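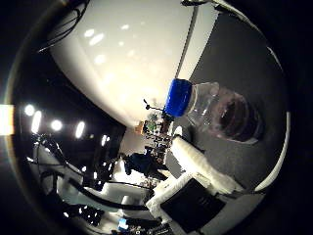 I've a soft spot for a packet you can open without swearing. My mum kept every decent bottle and jar that came through the house, and I've caught the habit — there were 124 lids in my kitchen drawer in March, and I was a bit proud.
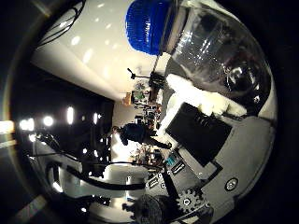
A blue cap with proper ridges, easy on the fingers.

Ridges are such a small kindness! Smooth lids look smart in the shop and then you're stood there with a tea towel, going red in the face.

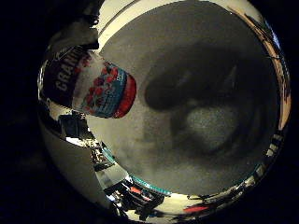

My other grumble is colour. Wodari went all beige last year and now I can't tell their jam from their mustard until it's on my toast (Protora are just as bad). Give me a bright red rim and little red shapes on pale blue any day, I'd find that at the back of a cupboard half asleep.

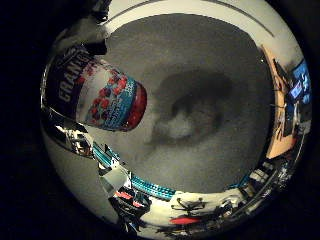

Lamai Hemmin
Columnist, Home and Kitchen

So please, makers of jars, keep the big letters and the loud lids. I'll pay the extra 5p. And if you must redesign, try it on someone with cold hands and no glasses on first — I'm free most mornings.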